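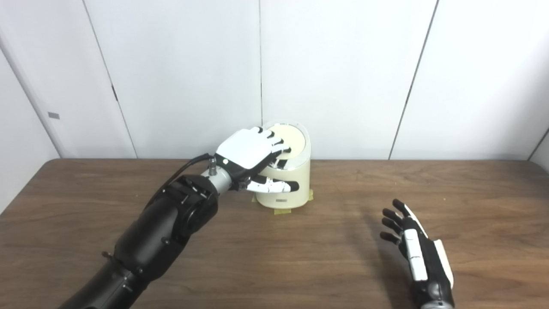 Für den Preis stelle sie lieber jemanden ein, meint Araceli Beltrán, und zwar jemanden, der die Dose auch aufbekommt, wenn sie nicht am Tisch festgeklebt ist. Damit ist der Streit um die geplante Anschaffung bei Faridura ziemlich genau umrissen. Der Betrieb will im kommenden Haushalt eine zweiarmige Anlage mit menschenähnlichen Händen einplanen, angeboten vom Systemhaus Givico. Entschieden werden soll im April.

Startseite Wirtschaft Betriebe Technik Meinung

Im Entwurf, der unserer Redaktion vorliegt, stehen 84.000 Euro für Arme, Hände und Steuerung. Nicht enthalten sind Wartung, Ersatzfinger und die Einrichtung neuer Griffe. Dafür nennt Givico einen Tagessatz, aber keine Zahl der Tage. Wer schon einmal eine Anlage gekauft hat, weiß, wo in solchen Angeboten das Geld versteckt ist.

Mitra Ebrahimi, im Haus für die Beschaffung zuständig, verteidigt das Vorhaben. Es gehe um das Öffnen, Umsetzen und Verschließen von Behältern, eine Arbeit, für die sich kaum noch Leute fänden. Mit 400 Behältern pro Schicht rechne sich die Anlage in 34 Monaten. Die Rechnung setzt allerdings voraus, dass die Hände in jeder Schicht laufen und dass sie mit Behältern zurechtkommen, die nicht mit gelbem Klebeband auf einer Tischplatte fixiert sind. Zu beidem enthält das Papier keine Messwerte aus dem laufenden Betrieb.

Auch die Frage, ob es fünf Finger sein müssen, ist offen. Rafsan Weerakoon vom Betriebsrat hat nach einem Vergleichsangebot mit einfachen Greifern gefragt und bisher keines gesehen. Die Firma Bermúdez liefert solche Geräte — ob sie angefragt wurde, wollte Faridura nicht sagen. Ebrahimi verweist darauf, dass die Hände später auch andere Aufgaben übernehmen könnten. Welche das sind, steht nicht im Antrag.

Denkbar wäre eine Miete über zwei Quartale mit Rückgaberecht. Am Standort Rarncombe war man bei einer Verpackungslinie so vorgegangen und hatte am Ende weniger bestellt als geplant. Givico bietet eine Miete nach eigenen Angaben »auf Anfrage« an. Angefragt hat sie bei Faridura bis Freitag offenbar niemand — jedenfalls liegt dem Antrag kein Mietpreis bei.

34 Kommentare 2 Mal geteilt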